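티켓 3835 / 수술 후 안내 문자 중복 + 엉뚱한 내용 발송
상태: 처리중 → 보류 → **해결(관찰)**
우선순위: 높음 (상담실에서 계속 전화옴)
관련: Kikgate(예약·문자), Irkora(차트), Barbosa(압박복 발주)

---

**최초 접수 내용 (상담실에서 복붙)**

> 쌍꺼풀 수술하신 분께 복부 압박복 착용 안내가 갔어요. 같은 문자가 연달아 네 번 왔다고 하심. 다른 분은 실밥 제거 안내가 아예 안 왔대요. 오늘 아침부터 문의 계속 들어옵니다. 빨리 좀 봐주세요

**09:10** 접수 확인. Kikgate 발송이력 열어봄. 중복 맞음. 같은 수신자, 같은 템플릿, 간격 몇 초. 실패 표시는 없음. 전부 "성공"으로 찍혀있음.

**09:20** 일단 자동발송 끔. 수동발송만 남김. 상담실에 공유 — 오늘 수술건은 손으로 보내달라고 함. 싫어하심. 이해함.

**09:35** 증상 정리

- 같은 문자 여러 번 감 (눈, 코 쪽)
- 다른 수술 안내가 감 (눈 환자에게 지방흡입 안내)
- 실밥 안내 누락 (점 제거, 흉터 교정 쪽)
- 예약 확인 문자는 정상. 이건 템플릿 계열이 다름

예약 확인은 멀쩡하니까 통신사 문제 아닌듯. 발송업체에 문의는 안 넣음 아직.

**09:50** Irkora에서 넘어오는 수술코드 확인. 차트에는 제대로 들어가 있음. 쌍꺼풀은 쌍꺼풀 코드. 그런데 Kikgate 쪽 수신 로그 보면 코드가 비어있는 건이 섞여있음. 비어있으면 어떻게 되나? 기본 템플릿으로 감. 기본 템플릿이 뭐로 되어있나 → 복부 압박복 안내. 누가 왜 이걸 기본으로 해놨는지 모름. 이력에 변경자 안 남음.

**10:05** 기본 템플릿을 "문의는 상담실로" 짧은 문구로 교체. 최소한 틀린 의학적 안내는 안 나가게. 상담실장 확인받음.

**10:15** 잘못 받은 분 명단 뽑아서 상담실에 넘김. 정정 연락은 전화로 하기로. 문자로 또 보내면 더 헷갈림. 전화 멘트는 간호팀에서 정함. 특히 붓기 찜질 관련해서 본인이 받은 종이 안내문을 우선하라고 꼭 말해달라 함. 문자보다 종이가 맞음. 애매한 분은 원장님 확인 후 다시 전화.

---

### 시도한 것들

**10:40** Kikgate 연동 재시작. 변화 없음.

**10:55** 연동키 재발급. Irkora 쪽에 새 키 넣고 테스트 환자로 수술 하나 등록. 코드 정상으로 넘어옴. 오 됐다 싶었음. 다시 해보니 또 빔. 됐다 안됐다 함.

**11:20** 되는 경우 안되는 경우 비교.

| 등록 방법 | 코드 | 문자 |
|---|---|---|
| 차트에서 바로 등록 | 들어옴 | 정상 |
| 예약 변경 후 등록 | 빔 | 기본 템플릿 |
| 수술명 두 개 같이 | 들어옴 | 중복 |
| 상담실 PC에서 복사 등록 | 빔 | 기본 템플릿 |

복사 등록이 문제. 재수술이나 날짜 옮긴 분은 거의 다 복사로 만든다고 함. 그게 빠르니까. 쓰지 말라고 하면 안 지켜질것 같음.

**11:45** 점심 전에 Kikgate 고객지원에 문의 넣음. 내용:

> 수술 후 안내 템플릿이 동일 수신자에게 반복 발송됩니다. 수술코드가 공란으로 수신되는 건도 있습니다. 예약 확인 계열은 정상입니다. 발송이력과 수신로그 첨부합니다. 환자 이름, 연락처는 가렸습니다. 금일 중 회신 부탁드립니다.

**13:30** 회신 옴. "브라우저 캐시를 삭제해 보세요." ...했음. 당연히 그대로. 다시 문의, 이번엔 서버 쪽 로그 봐달라고 콕 집어서 씀.

**13:50** 기다리는 동안 중복 건 봄. 수술명이 두 개면 항목별로 문자가 나감. 눈매교정이랑 앞트임 같이 하면 각각 한 번씩. 여기까지는 이해됨. 근데 왜 네 번? 보니까 저장 버튼 누를 때마다 발송 예약이 새로 생김. 기존 예약 안 지움. 차트에 메모 하나 고치고 저장해도 하나 더 생김. 수술명 두 개 × 저장 두 번 = 4건. 계산 맞음.

**14:10** 발송 대기열 열어봄. 쌓인게 1,000건 넘음. 정상이면 이렇게 많을 리가 없음. 앞으로 나갈 문자에 중복이 그대로 들어있다는 얘기. 자동발송 꺼놓길 잘했음. **절대 다시 켜지 말것** 모니터에 포스트잇 붙임.

**14:25** 대기열 통째로 비우면? 실밥 안내, 재진 안내까지 다 날아감. 안됨. 수신자+템플릿+발송시각 같은 것만 묶어서 하나 남기고 지워야 함. Kikgate 화면에서는 한 번에 50건씩만 선택됨. 손으로 하면 오늘 안에 못 끝냄.

**14:40** 내보내기 → 엑셀에서 중복 제거 → 다시 올리기. 이 방법으로 감. 주의: 올릴 때 시각 형식 바뀌면 전부 즉시발송 됨. 예전에 그 사고 있었음. 테스트로 원내 번호 하나만 먼저 올려봄. 예약 상태로 잘 들어감. OK

**15:05** 전체 올리기 전에 간호팀이 목록 훑어봄. 두 군데 지적.

- 흉터 교정 건은 실밥 제거일이 부위마다 달라서 얼굴/몸 따로여야 함. 지금 템플릿은 하나로 뭉쳐있음
- 압박복 안내에 "가능한 오래"라고 되어있는데 이건 환자마다 다름. 착용 기간은 주치의 지시대로, 로 바꿔야함

둘다 맞는 말. 문구 수정은 간호팀 초안 → 원장님 확인 → 내가 입력. 내가 마음대로 안 고침.

**15:30** Barbosa 쪽도 확인. 압박복 발주가 같은 수술코드로 나감. 코드 빈 건은 발주 자체가 안 갔음. 잘못 발주된 건 없고 빠진 건 있음. 물류에 명단 넘김. 사이즈 재측정 필요한 분은 빼고 나머지만 재발주. 급한 분은 원내 재고로.

**15:50** Kikgate 두번째 회신. 이번엔 제대로 봐줌. 저장 시 기존 예약을 안 지우는건 최근 업데이트 이후 버그 맞다고 함. 패치 예정. 코드 공란은 자기네 아니라고 함. Irkora에서 안 보내는 거라고.

**16:05** Irkora에 전화. 복사 등록 시 수술코드가 화면에는 보이는데 전송값에는 안 들어감. 상담원이 자기 화면에서 재현됨. 설정에서 "복사 시 연동항목 포함" 체크하면 된다고 함. 기본이 꺼짐. 체크함. 상담실 PC, 수술실 앞 PC 다 따로 해줘야 함. 계정별이 아니라 PC별이라고... 돌아다니면서 다 체크.

**16:35** 복사 등록 재테스트. 코드 들어옴. 예약 변경 후 등록도 들어옴. 몇 번 반복해도 안 빔.

**16:50** 정리한 대기열 업로드. 즉시발송 없음. 중복 안 보임. 흉터 교정 건은 보류 폴더로 빼둠, 문구 확정되면 넣기.

**17:10** 자동발송은 아직 꺼둠. 저장 버그 패치 안 됐으니까. 켜면 또 쌓임.
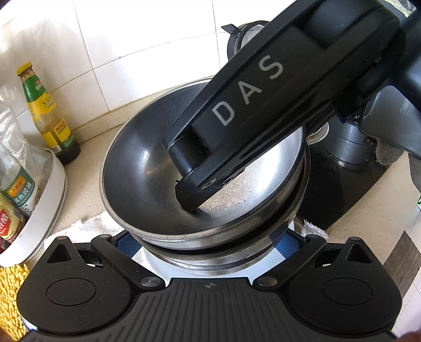

**Cestia 성형외과 · 원무지원실 전산파트** | 내선은 데스크 문의

### 다음 근무자 인수인계

- 자동발송 OFF 상태 유지. 상담실에서 켜달라고 해도 패치 확인 전에는 안됨
- 오전에 한 번, 마감 전에 한 번 대기열 보고 같은 분께 같은 문구 있으면 하나만 남기기
- 당일 수술 환자는 퇴원할 때 종이 안내문 직접 전달. 원래도 하는건데 며칠간은 서명까지 받기로 함
- 환자가 "문자랑 종이가 다르다"고 하면 전산에서 답하지 말고 간호팀 연결. 통증, 출혈, 열, 시야 이상 얘기 나오면 바로 당직 의료진. 티켓 쓰느라 늦추지 말것
- 복사 등록은 써도 됨. 단 새 PC 들어오면 Irkora 설정 체크부터

### 추가 기록

**패치 후 1차** Kikgate에서 패치했다고 연락. 테스트 환자로 저장 여러 번 눌러봄. 예약 하나만 유지됨. 메모 수정해도 그대로. 수술명 두 개면 여전히 두 통 감. 이건 사양이라고 함. 묶음 발송 옵션이 따로 있는데 켜면 제목이 깨짐. 그냥 둠.

**패치 후 2차** 자동발송 눈·코만 먼저 켬. 하루 지켜봄, 중복 신고 없음. 나머지도 켬. 흉터 교정은 얼굴/몸 분리된 템플릿으로 교체 완료, 원장님 확인본. 보류 폴더에 있던것 다 옮김.

**상담실 문의** "문자에 병원 이름이 안 보인대요." 별건임. 티켓 따로 파달라고 함. 발신명 설정 같은데 여기서 같이 보면 또 섞임.

**Barbosa** 누락분 재발주 확인 받음. 한 분이 이미 다른 데서 사셨다고 해서 취소 처리. 환불건 아님.

### 남은 일

- [x] 기본 템플릿 교체
- [x] 대기열 중복 제거
- [x] 복사 등록 설정 (전 PC)
- [x] 압박복 문구 수정
- [ ] 템플릿 변경자 이력 남게 하기. Kikgate에 기능 요청 넣음, 답 없음
- [ ] 수술코드 비면 발송 막고 알림 띄우기
- [ ] 발신명 건 (별도 티켓)

상태 해결(관찰)로 바꿈. 중복 다시 나오면 새로 만들지 말고 이 티켓 재오픈. 발송이력 캡쳐 첨부해주세요, 이름 연락처는 꼭 가리고.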